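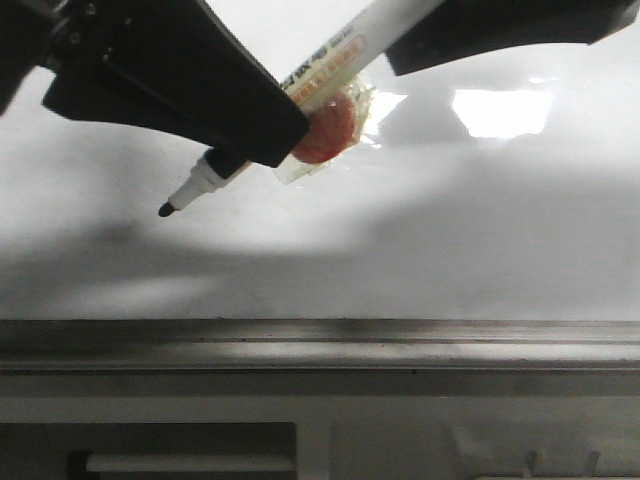

Notebook > Robots > Marker task

Wednesday was my second full day on the whiteboard task, and my forearms still feel it. The job is to drive two arms by remote control so that one of them picks up a marker and writes a digit on the board, while the other stays close by to help. I move a pair of leader arms at the desk, the real ones follow, and everything gets logged. Each clean run is one demonstration.

Ikgate built the leader arms. They are light and they track well, but they give you nothing back through the handle. When the nib touches the board you have to see it, because you won't feel it. I pressed too hard for the whole first morning. Liên Cù, who did the same task at Ultstead before she came to us, told me to watch the shadow of the tip and stop when the two meet. That helped more than anything in the Vimis setup guide.
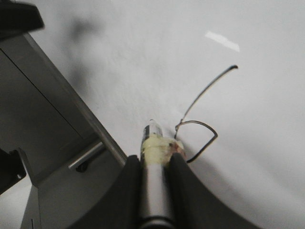 Grip matters more than I expected. If the marker is held too high it tilts as soon as you drag it sideways, and the line goes faint halfway down. Too low and a finger hides the nib. I settled on holding it upright for the approach and leaning it only once I was over the board. If it slips, I throw the run away and start over. Liên keeps some of hers — she wants a few recoveries in the set, so the policy sees what a fix looks like. We haven't settled that one.

The reset takes longer than the writing. Marker back, board wiped, both arms home, grippers shut, check the log, go again. Glare from the ceiling light is a nuisance in the wrist views. I moved my chair twice before I remembered that the chair has nothing to do with it.
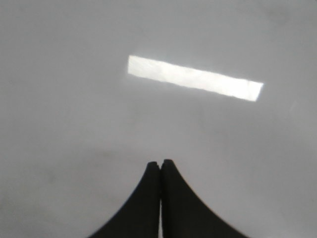

By late afternoon I had 40 runs I was willing to keep. The shared set stands at 1,245, most of it from before I joined, and a good part of that is straight strokes and ones. Curves are where we're thin. A 3 means changing direction in the middle with no lift, and my 2 comes out with a flat bottom and a kink in the neck.

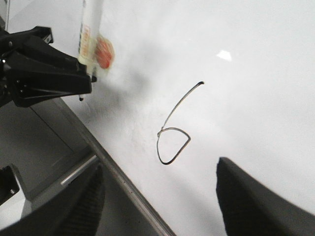 The 6 is the digit I like best so far. One long pull down and then the loop, and the loop is where my hand gives me away. I tend to cut the corners because the elbow of the leader arm catches my sleeve. Short sleeves next time.

Cuadros wants the curved digits finished in April. I'm back on the desk tomorrow at 9, starting with eights.

Last updated: April

Contact | Copyright | Back to top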